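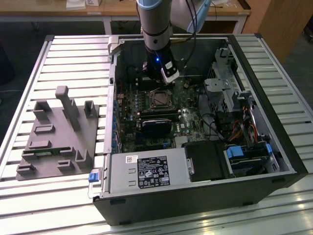 Figure 2. Robot arm over an open desktop computer tower, side panel removed.

Home | Issues | Authors | Contact
Sun 16 February, by Dewanti Sitompul and Svend Arnardóttir
Last updated: April

4. Use of cross-references in the reading groups

The groups in Stuvthorpe and Nasimberg read the same book, the Letter to the Hebrews, but their Bibles were not the same. In Stuvthorpe the cross-references stand in a center column. In Nasimberg they are put at the foot of the page, in smaller type. We noted every time when a reader turned from Hebrews to another passage, and we asked what had led the reader there. Over 13 meetings we noted 435 such turns.

Many of them went to the Psalms, and Psalm 110 was looked up again and again in both groups. This we had expected, as the letter quotes it often. More surprising for us was Genesis 14, which is short on the story of Melchizedek and still kept the Nasimberg group for most of one evening.
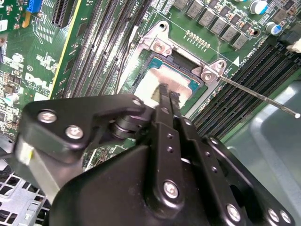
Figure 3. Black gripper fingers below the processor socket of a green Dell motherboard.

Readers with the center column turned early, often before the paragraph was finished. Readers with the footnotes waited until the end and then chose one or two references. Maurya has called the first habit "reading sideways," and we keep her term in this section.

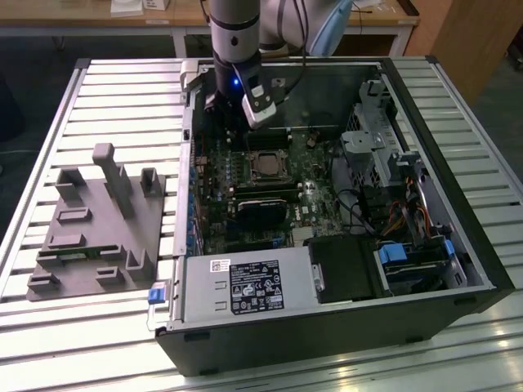
It must be added that the leader of the group has also an influence. Juwita Liew, who led in Stuvthorpe, liked to read the older passage aloud, while Dimas Ismail asked for it to be read at home. We could not separate this effect from the effect of the page layout, and the numbers for the two groups should be compared with care.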